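Notebook, February. Glaze bench, Tinthorpe workshop.

Third go at the turquoise. Last batch came out too blue over the white slip and went gray where it pooled in the foot ring. Piret Rozīte thinks the frit is the problem and not the copper, so I kept the copper where it was and swapped the Hirard frit for the Ruddock one. Everything else is the same recipe as page 21, including the bentonite.

Mixed a 1,000 g dry batch. Sieved it 3 times, the last pass through the fine mesh. Left it overnight with the lid on and it had settled hard by morning, so it needs either more bentonite or a pinch of Epsom salts. I added the salts. It stirred back up in a few minutes and stayed up through the dipping.

Color to aim for is a pale aqua on the broad faces, minty where the light catches the top, and it can go darker on a shaded side without turning green.

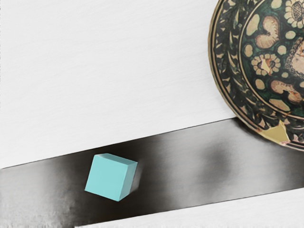

Light turquoise on charcoal. Rendered.

Tiles dipped at one, two and three seconds, then one poured. Bisque was the Ririne stoneware, wiped down with a damp sponge and left to dry by the window. The poured tile has a drip down the left side which I scraped back with a knife. I should have waited longer before scraping, it pulled a chip off the corner.

Kiln loaded by noon. Test tiles on the middle shelf, Piret's mugs below, two bowls of mine on top. Cones on the middle and bottom shelves only, we are short of cones and the order hasn't come. Slow to red heat, then full power. Controller read 1,039 C when it shut off. Middle cone bent nicely, bottom cone a bit stiff. The bottom of this kiln has run cool since the element was changed and we should stop putting anything fussy down there.

Opened it the next morning at hand heat.

One second: thin, brown at the edges, slip showing through. No good.
Two seconds: closest so far. Even color, slightly bluer than I want.
Three seconds: good color, but it crawled along one edge. Could be dust, could be thickness.
Poured: patchy. Chipped corner glazed over well enough to hide the damage.

No gray pooling on any of them, so Piret was right about the frit.

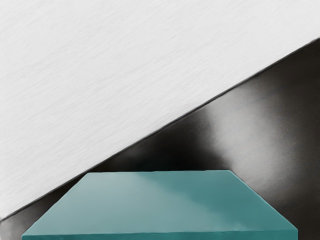

The white slip still bothers me. Brushed on, it leaves lines that come through the thin glaze, and on the one second tile they are the first thing you notice. On a mug that might look all right. On a flat tile it looks careless. Next time I will pour the slip, or brush two thin coats crosswise and rub back with a dry sponge before bisque.

Crazing: none by eye. Put the two second tile in the freezer and then under the hot tap. Nothing yet. Will ink it tomorrow and look again.

To do
Half batch with the copper down a little, Ruddock frit, salts in from the start.
Two second dips only, poured slip on half the tiles.
Wash the fine sieve, it was put away dirty.
Grind the drip off the top shelf and re-wash it.
Ask Piret whether she wants the leftover glaze for her mugs. The bucket is labeled and under the bench, next to the clear.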